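Saving torn wrapping paper and old paper scraps for cards, worth it or not?

Posted by marrowfat in Paper & Card, February 22, 2020

I've got a carrier bag of used gift wrap under the spare bed and my other half wants it gone. I make cards for the stall at Bloxham and I hate paying for new sheets when there's all this lovely colour going to waste, but most of it is creased to high heaven and some is ripped where people couldn't be bothered with the tape. Can you get it flat enough to use? I tried ironing one bit and it went shiny and then stuck to the board (my own fault, no cloth). Also, does it go in the recycling if I give up? Our council leaflet is no help at all.

gluepot_jan

Don't chuck it! I've done this for years and I hardly buy patterned paper now. Iron on the lowest setting, no steam, with a tea towel over the top AND one underneath, and do the plain side. Anything shiny or foily I don't iron at all, it just goes under the big atlas for a week and takes its chances. Test a corner first, some of the cheap stuff bleeds. It'll never be perfectly flat but a glue stick on thin card hides a lot. Mine gets stuck down on 200 gsm and trimmed afterwards, never before, or you end up with wonky edges.

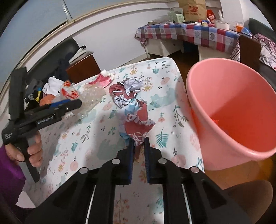
Sorting is what saves you the time, so do that before the iron comes anywhere near. I have three shoeboxes, one for big bits, one for strips and one for scraps smaller than my palm, and anything that won't fit gets cut down till it does. A crumpled red piece like the one there, with the white showing all along the creases, won't ever look new, so I'd use it for tearing and layering where the white edges look deliberate. Poppies are brilliant for that! So are robins. The narrow strips do nicely as borders, and I'd open out any wadded lump gently with your fingers before deciding, as there's often a decent patch in the middle. I got 30 Christmas cards out of one box last year and still had enough over for tags.

Tobbler

Recycling: do the scrunch test. Ball it up in your fist, and if it stays balled it's usually fine, if it springs open it's probably got plastic in it and goes in the ordinary bin. Tape and bows off first. Glitter is a no round here. Clelley tip has a paper skip but they're fussy, so ring before you drive over.

wren_and_ivy

I just use mine for packing parcels tbh. Ironing wrapping paper, life's too short. If you do want it for cards though, Iltora do a repositionable spray glue that's kinder to thin paper than a glue stick. Open a window.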